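How Is a Basket Made?

Have you ever looked closely at a basket? I mean really closely, with your nose almost touching it? If there is one in your house (and there probably is, perhaps holding bread, or mittens, or the cat), go and fetch it now. I'll wait!

Run your finger along the side. You will feel it go up and down, up and down, like a tiny road over tiny hills. Each hill is a place where one strand climbs over another, and each dip is a place where it ducks underneath. Over, under, over, under. That is weaving, and people were doing it long before there were shops or zippers or even wheels.

The word "wicker" can be a bit confusing, so let's clear it up. Wicker is not a plant. It is the name for the way of weaving, and you can make wicker out of willow, or rattan, or reeds, or even twisted paper. Most of these things are stiff when they are dry, and they would snap if you bent them hard. So basket makers often soak them in water first, until they are as bendy as cooked spaghetti (well, nearly).

The maker usually starts with the bottom. Then come the stakes, the strands that stand up like fence posts. After that, long strands called weavers go in and out between the stakes, round and round, and the walls slowly grow. When Birdie Whitfield teaches basket making to children at Hetisby on Thursday afternoons, she lets them use 3 colors of reed, so that they can see which strand is going where. It gets wonderfully tangled, and she doesn't mind a bit.

Last of all comes the rim. Without a good rim the weaving could slip off the top! Some rims are folded down and tucked in, and some look just like a thick rope or a braid in somebody's hair.

Not every part of a basket has to be woven tightly, either. A tight weave keeps small things from falling through. A looser one lets air and light in, and that is very nice for fruit, which likes to breathe.

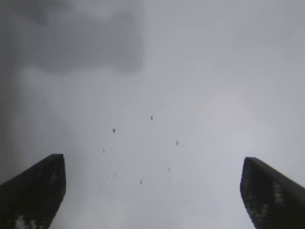
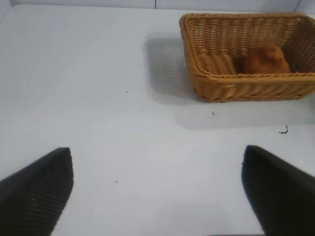
In the second picture: a wicker basket with a braided rim and a round brown something inside. Can you find the looser weave at the back?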